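Search the newsletter
Type a word and press enter
All issues

Members' news, 18/12/2020

From evening lessons to a full teaching year

When Salamatu Dankwa recorded her first bookkeeping lesson, she had 5 students, and two of them were her cousins. This month the course passed 931 people enrolled, and in March she will leave her office job at Hodach to teach full time.

Salamatu worked at Hodach for seven years, most of that time in the invoices department. New colleagues often came to her desk with the same questions: how to read a bank statement against the books, what to do when a customer pays half, where to put a refund. She wrote the answers on paper cards and kept them in a drawer. Her sister Comfort saw the cards and told her they were already a course, only not yet spoken.

The first lessons were made at home in the evening, after dinner, with a phone standing on a pile of books. Salamatu says the sound was poor and she spoke too fast. She recorded the whole first part again, and it took her three weekends. The lessons are now short, and each one finishes with a small exercise from an imaginary bakery, which she named Porkholm. The students like the bakery very much. Some of them write to her with advice for the owner.

The money came slowly. In the first half year the course paid for the internet and not a lot more. Then Senyo Quansah, who teaches spreadsheet skills in our group, suggested that she offer a live hour every second week for a small extra fee. The first live hour had 30 places and all were taken. Today over 150 students pay for the live hours, and this was the income that made it possible to think about leaving.

She did not decide quickly. She and Comfort made a budget for one year, with rent, health insurance and a bad month included twice - this last idea was Comfort's. Her manager asked her to stay until the yearly accounts are closed, and she agreed.

Next she is preparing a second course, for people who run a small shop and do their own books. Esi Annan will help with the written materials. If you have a shop and would like to try the early lessons without cost, please write to Salamatu through the members' page before the end of January.

Reader comments

Ryan Furnival: I took the first course last winter. The lesson about refunds saved me a long discussion with my supplier. Good luck Salamatu!

Esi Annan: Very happy to be part of the second one. The bakery will come back - I have seen the draft.

Recent items

Pricing your first course
Group meeting notes from Arnholm
Mofokeng study room: new hours for members

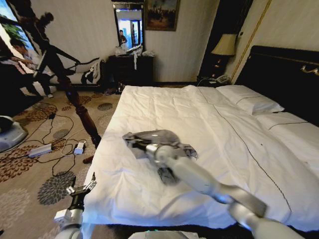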